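3.2 Gathering the demonstrations by hand

We had first meant to collect everything by remote control, with one of us at a desk steering the arm through a pair of joysticks, and for the early part of the Drunov study that is how we worked. It was slow, and rather tiring. A person who can pick up a teaspoon without a second thought will spend the best part of a minute lining up a distant arm with the same teaspoon, and the hesitation goes straight into the recording, where the learner dutifully copies it. We kept 200 of these remote demonstrations for comparison and then moved over to a hand-held gripper, which the person simply carries about the room and uses like a large pair of tongs.

The change pleased everybody, ourselves included! People reached for things the way they would at home, and because no arm had to be bolted to a bench we could go into ordinary living rooms, first in Drostville and later in Millov, and work among whatever the household owned. In all, 17 people gave us 2835 demonstrations that passed our checks, out of 4000 recorded. Most of those we set aside had trouble with tracking, usually when the person turned quickly or brought the tool very close to a plain wall (we come back to this in Section 5). A good many others were dropped for the simple reason that the fingers never closed on anything.

Each person was given a short practice, then a spoken task such as "take something out and put it beside you", and was otherwise left alone. We did not tell them how fast to move or which side to come from. The Trịnh planner, which we use later to turn the recorded paths into arm movements, copes quite happily with differences of that kind, and we felt it would be a pity to iron them out before the learner had seen them. We did ask that the fingers be held open on the way to an object, so that the beginning of a grasp could be found from the finger width alone. 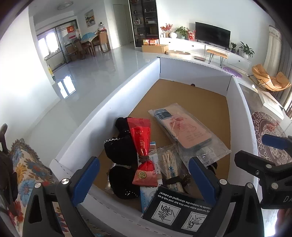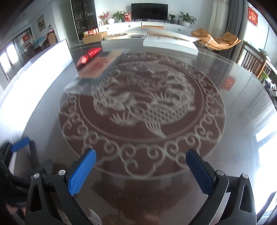
Figure 4. The hand-held gripper in a home: over an open box of small items (first picture) and over a glass tabletop (second picture).

Depth was the part of the work that gave us the most to think about. Our learner takes its sense of distance from the camera picture, and it is easily led astray by surfaces that are clear or shiny. The glass tabletop in Figure 4 is a fair test, with the patterned rug on the floor showing plainly through it, and a learner that takes the rug for the nearest surface will plan to put its fingers straight through the table. The box asks for something else, as clear packets and a cloth bag share a small space and the fingers must come down between the walls. We therefore marked the supporting surface by hand in one recording from each room and let the learner carry that mark through the others, with the results given in Section 4.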